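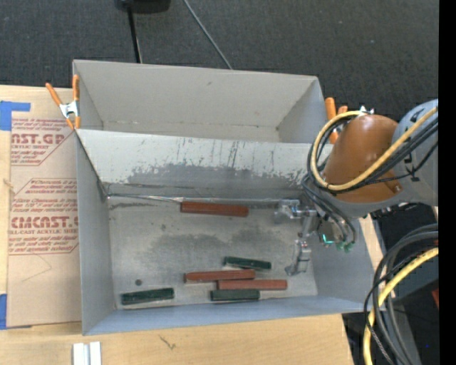 Unit 2: Who Got Asked?
Notes on samples, surveys and the numbers people get out of them
Instructor: Adwoa Mensah

Read these before class and bring a pencil. The reading packet covers the formulas and I won't repeat them. These notes are about the part the formulas skip, the part where most published survey numbers go wrong.

1. The easy case

Textbooks like to start with things in a container, and I'll do the same, though I don't trust it as a picture of real life. Take six blocks, three reddish-brown and three dark green. Suppose you can't look, they all feel alike, and you pull out two without putting the first one back.

The chance that both are green is 3/6 times 2/5, or 1/5. The chance that both are reddish-brown is also 1/5. So two draws in five will hand you a sample of one color only, and if that sample is all you have, you'll report that the whole population is that color. You did nothing wrong. You drew fairly and you got a bad answer.

That kind of error has a name (sampling error) and it has well-behaved math. It shrinks as the sample grows. The "margin of error" printed under a poll describes this error and, usually, no other.

Notice how much I had to assume. The blocks feel alike. Every block is in there to be drawn. None of them can refuse. None of them changes color when asked about it. People fail all of these.

2. The Melotow library survey

This is our main case for the unit. The town of Melotow wanted to know whether residents would support longer evening hours at the library. It mailed a one-page form to 1,000 households picked at random from the address list. It got 285 forms back. Of those, 171 said yes.

The report's headline: "60 percent of Melotow households want longer hours."

171 divided by 285 is 60 percent, so the arithmetic is fine. The word I object to is "households." What we know is that 60 percent of the households that mailed the form back want longer hours. The other 715 said nothing, and the report treats their silence as if it would have split the same way.

Would it? Think about who fills in a form about a library. I'd guess people who use the library. I can't prove that from the report, and the author can't disprove it either, which ought to bother the author more than it does.

Here is a crude check that you should learn to do on the back of an envelope.

Lowest possible support in the mailed sample: suppose all 715 would have said no. Then 171 out of 1,000, or 17.1 percent.
Highest possible support: suppose all 715 would have said yes. Then 886 out of 1,000, or 88.6 percent.

So the data alone, with no assumptions about the missing, tell us support is somewhere between 17.1 and 88.6 percent. Students tend to call this silly. Nobody believes all 715 would vote the same way, they say. Fine, I don't believe it either. But tell me what you do believe and where you got it. Every narrower range comes from an assumption, and the reader is entitled to see it written down.

Evaristo Trujillo, who handled the mailing, told last year's class that the forms went out in January with no second letter. A reminder would have helped in two ways. It would have raised the return, and it would have let the town compare early replies with late ones. If late repliers lean differently from early ones, that is a hint (only a hint) about those who never replied.

3. Bigger is not a cure

A common answer to all this is to ask more people. Look at what that buys.

If the town had mailed ten times as many forms and gotten the same share back from the same kind of household, the margin of error would be much smaller. The headline number would be just as far from the truth as before, only now it would look precise. I would take a small sample with a decent return over a giant one with a poor return, and so should you.

The online polls that brag about their size are the worst of these. The Brokimero shopper panel is open to anyone who signs up on the store's website, and its summaries give the number of responses in large type at the top. Rocío Esquivel's paper, in your packet, goes through one of them. Skip her section on weighting for now and read the part on sign-up. Her question is a simple one: which Brokimero shoppers could never have ended up in the panel? Anyone who pays cash and doesn't use the site, for a start. Weighting by age and zip code won't bring them back.

4. Small samples and the word "prefer"

Now the opposite problem. A flyer for Clovusano yogurt says that three out of four tasters preferred it to the leading brand. The small print says there were 12 tasters, so nine people.

Suppose the tasters couldn't tell the yogurts apart at all and each picked by a coin flip. The chance of nine or more landing on Clovusano is 299 out of 4,096, a bit over 7 percent. That's unlikely, though hardly a miracle. Run a test like this on a dozen products that are no better than their rivals and you would be unsurprised to see one come out looking this good.

Then ask how many tests there were. The flyer describes one. If the company ran several and printed the best, the 7 percent figure means very little. I have no evidence that they did. I also have no evidence that they didn't, and a flyer is written by someone who wants to sell yogurt.

Other things the flyer leaves out:
Which yogurt was served first
Whether the cups were marked
Where the tasters came from, and whether they were paid
Whether "no preference" was an allowed answer (if it wasn't, "preferred" is a strong word)

5. Wording

Higinio Tapia ran a small trial for this course with two versions of one question.

Version A: Should the city spend more on street repair?
Version B: Should the city raise taxes to spend more on street repair?

You can guess which got more support. The temptation is to say that B is the honest question and A is the loaded one. I'm not so sure. B mentions one way of paying and leaves out the others, such as cutting something else or borrowing. Neither version is neutral, and I doubt a neutral one exists. What we can ask is that the exact wording be printed next to the result. When a news story gives you a percentage without the question, treat it as gossip.

Order matters too. Ask people whether they've hit a pothole lately and then ask about street repair, and you've written the answer for some of them. The firm Cheung publishes its full questionnaires, in order, with every result. I disagree with plenty of what Cheung concludes, but I can see how they got there.

6. What I will and won't accept in your write-ups

Say who could have been picked, how they were picked, how many were asked, and how many answered. If you can't find one of these, write "not reported." Don't fill the gap with a guess.

Don't write "the survey proves." Don't write "studies show" without naming one.

A margin of error goes with a random sample. If the sample wasn't random, leave it out, even if the original report printed one.

Being doubtful is not the whole job. "You can't trust polls" earns no credit. Say what went wrong, which way it probably pushed the number, and what would change your mind. Hermenegildo Nava's sample write-up in the packet does this well, apart from the last page, where he gets carried away with his own conclusion.

7. Problems for next time

a. Go back to the six blocks. Draw three without putting any back. What is the chance of getting all one color? Compare it with the answer for two draws.

b. Suppose you learn that 100 of the 715 silent Melotow households would have said yes and 100 would have said no, and you still know nothing about the rest. Work out the new lowest and highest figures.

c. Rewrite the Melotow headline so that it's true. It may be duller. Keep it under 20 words.

d. Find a survey result in print or online with no question wording given. Try to find the wording. Hand in what you found and how long you looked before giving up.

Part (b) has tripped people up before. Keep the denominator at 1,000.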